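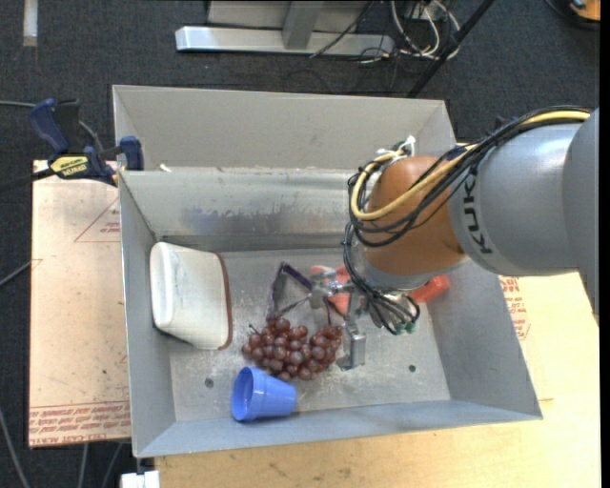
Why does the arm miss small things when they lie close to a wall of the bin?

The gripper needs room on both sides of whatever it is closing on, and a wall takes away one of those sides. The outside finger either rides up on the metal or pushes the object harder into the corner. The cure is to come in tilted, close on the long side, and drag a little toward the middle before lifting.

Session 2 — Bin picking on the shared bench
Landry Workshop, Prorkovthorpe
December 4, 2018

Bring your notebook and the wiring sheet from last time. We are going to get the arm picking mixed objects tonight, and I can't wait for you to see how much you can do with two metal fingers and a bit of patience!

1. The bin

Ours has walls that lean outward, and I love this bin for it. A leaning wall gives the wrist extra space on the way down, so you can tilt further than you could in a straight-sided box. It does make the floor smaller than the opening, though, and people forget that when they teach the corners. Touch off on the floor corners, never on the rim. The partition counts as a wall too. Put it in the collision model at full height.

Clamp before you power up. A bin that creeps a quarter inch will spoil an hour of careful teaching, and you'll blame the software the whole time (I did, all last April). Push on each side of the bin by hand once the clamp is tight.

2. What goes in

Mixed is the word. Pick things that fail in different ways:

Round and clustered — a bunch of grapes is perfect. The fingers want to go for the middle of the bunch, and the stem turns out to be a much poorer handle than you'd hope.
Thin and flat — glasses frames or anything like them. Very little height to grab, and they slide.
Hollow — a plastic cup on its side. You can pinch the body or put one finger inside the mouth. Try both and write down which you'd keep.
Boxy — a white plastic container. Easy in the open, a real puzzle when it's up against the wall.

Don't line them up! Tip them in and leave them how they land.

3. Cables

Everything that runs to the wrist has to follow the wrist. Leave a generous loop at each joint, then jog the arm slowly through its whole range with your eyes on the loop and your thumb on the stop. If a cable goes tight anywhere, fix it before the first automatic run. If one sags low enough to brush the wall, shorten that loop and jog again.

4. The Gesus script

Gesus is the little pick planner we wrote for this course. Load the settings file called Lamo, set the speed to 60 percent, and leave it there for the whole session. The log starts at pick 401, carrying on from the last group, so please don't reset it. For every pick, write the object, the approach angle, and one word for the result: held, slipped, missed or pushed. "Pushed" is the interesting one. A pushed object has moved, so the next plan is working from a new picture, and that is where the planner gets fun.

The last group logged more than 47 pushed picks, nearly all of them within a finger's width of a wall. See if a steeper tilt brings yours down.

5. For next time

Sketch a fingertip you think would do better on the thin frame. Paper and pencil is fine — cardboard is even better. Mark where it would touch the floor first, and bring your log page along with it.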